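About Brellska

Hello, and thanks for clicking on the dullest word in the menu! I'm Katalin Jakab and I started Brellska, a small language school above a shoe repair shop. We teach evening and weekend conversation classes in Hungarian, Korean, Thai, Icelandic and Persian, which are the five languages our teachers grew up speaking. If you wanted French or Spanish, I'm sorry, there are lovely people in town who do those and I'm happy to point you their way.

I used to teach from my kitchen. It went fine until I had three pupils round a table made for two, and a neighbour who practised the trombone right through the past tense. So I asked Mi-kyung Ryu, who I'd met on a teaching course, whether she fancied splitting the rent on a proper room. She said yes before I'd told her how many stairs there were. Wichai and Snædís came the year after, and Rostam walked in to ask about learning Icelandic and ended up teaching Persian (he's still in Snædís's class as well, and still can't roll his r's to her liking).

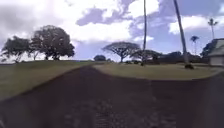

Mi-kyung would like it added that she did ask about the stairs, twice, and that the Korean classes were full before the Hungarian ones. Fair enough, they were.

The way we teach is quite old-fashioned. You sit in a circle, you talk, you get things wrong, somebody helps. There's a course book for each language but we wander off from it a lot. In the first lesson you learn to say who you are and what you'd like to drink, and then you go and get that drink by asking for it. Wichai won't pour anybody a tea until the tones are near enough. I'm softer than that. I hand over the coffee and correct the ending afterwards.

Homework is small and odd. Write your shopping list in Thai. Leave yourself a grumpy note in Icelandic. Ring a classmate and tell them about your breakfast — this one makes people groan every single term, and it's the one they thank us for later.
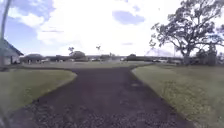

Do I need to know any grammar before I start?
None at all. We explain each bit when it comes up, and if words like "noun" and "verb" bring back bad school memories, we can get a long way without them.

Classes are kept small, so the room never gets so loud that you can't hear your partner. Beginners start in September and January, and if you already speak a bit, come for a chat with one of us first and we'll find you the right group. The chat is free. It's usually at 5 in the afternoon, before the evening lot arrive, and it's not a test, though everyone brings a pen as if it were!

We get all sorts. People with a Hungarian gran, people marrying into a Persian family and wanting to follow the jokes at dinner, a couple of choir singers who only wanted to pronounce one song and stayed for years. Plenty just like the sound of a language and have no plans to travel anywhere. You don't have to have a reason and we won't go round the circle asking for one.

In August we close for lessons and do the jobs we've put off. Last summer that meant painting the big room yellow (Snædís's choice, I wanted green) and sorting out the lending shelf, which now holds 41 books and one Korean board game with the rules missing. If you've got those rules, please get in touch.

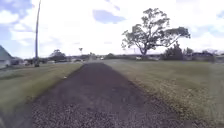 Brellska Evening Languages — Teaching Team

Katalin Jakab, Hungarian, all levels
Mi-kyung Ryu, Korean, all levels
Wichai Thaweesak, Thai, beginners and improvers
Snædís Holst, Icelandic, beginners and reading group
Rostam Daneshvar, Persian, beginners and poetry evenings

Most of us have other jobs in the daytime, so email gets a quicker answer than the phone. If you do ring, leave a message and speak slowly, the machine is ancient. Messages in any of our five languages are welcome, mistakes and all, and whoever teaches that one will ring you back in it unless you beg us not to.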